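# Stava, or how to spend 16 episodes getting to the harbor

I put off *Stava* for most of the summer. Everyone who recommended it used the word "patient," and in my experience a patient drama is one where a man looks at water. There is a man. He looks at water in the first shot, and he's still at it when the first episode ends.

The setup is fine. A ferry town loses its ferry. The operator, a shipping outfit called Trustus, pulls the route over one winter, and the people left on the island have to decide who stays. Hsiu-ying Choi plays the schoolteacher who kept a second set of books for the harbor office, and she's the reason I got past episode 4. She does a lot with very little. There's a phone call in a stairwell where she says "yes" over and over and each one means something worse than the one before, and I played it twice.

I wish the rest of the show trusted her like that. The score won't leave her alone. Any time she stops talking, in come the strings, low and worried, in case we missed that she's worried. The flashbacks are worse. We get the same dock fire from the same angle so many times that I started making tea during it, and when a new detail finally turned up (a hand on a gate) I had to go back, kettle in hand, to see it.
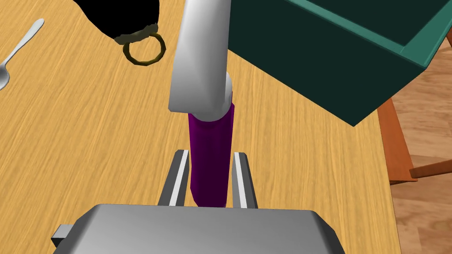 My bigger complaint is with the middle stretch, episodes six through eleven, where the writers drop the island almost completely and follow a Trustus accountant around the mainland. He has an affair. He has a bad back. Neither one touches the ferry story until a very late dinner, and by then I'd forgotten his sister's name. The whole run sits there like that purple cylinder between the two gripper fingers, tall and faintly faceted with something on either side of it, and I couldn't tell you what it's for. Cut it down to a single hour and I doubt anyone would write in.

People will say the mainland episodes look wonderful, and they do. The night tram ride is lovely. So is the long shot through the fish market, which I'm told took weeks to rehearse – though I've heard that about every long shot since I started reviewing, and I've stopped being impressed by it. Pretty doesn't move a story along. The makers did a tighter job on *Flerkora*, their earlier thriller, which had a sillier plot and half the budget, by the look of it, and never once bored me.

And then the ending, which I'll keep vague. There's a town meeting. Choi stands up with the second set of books, and for a good ten minutes *Stava* is as good as its fans say. The islanders are played by people with real faces, tired and badly lit, talking over one another. An old man asks what happens to the dog if he leaves. The strings shut up. I'd have rolled the credits right there. Instead we get an epilogue set years later, with a wedding and a voiceover, and the voiceover tells us what the meeting meant.

I should be fair about the subtitles, which are much better than the ones that went out with the May release. Whoever redid them has an ear for how people mutter. The dubbed version I tried for one episode and can't recommend. Choi's stairwell scene is unrecognizable in it, the "yes" turned into a different word every time, so the whole trick is gone.

Should you watch it? Watch one through five, skip to twelve, and turn it off when the meeting room empties. You'll have a pretty good series that way, a bit rough at the join. If you want the accountant's back trouble, it's all there waiting for you.

The same service has put up *Sin*, the director's first feature, and I'll get to it next. It runs ninety minutes and I'm already in a better mood.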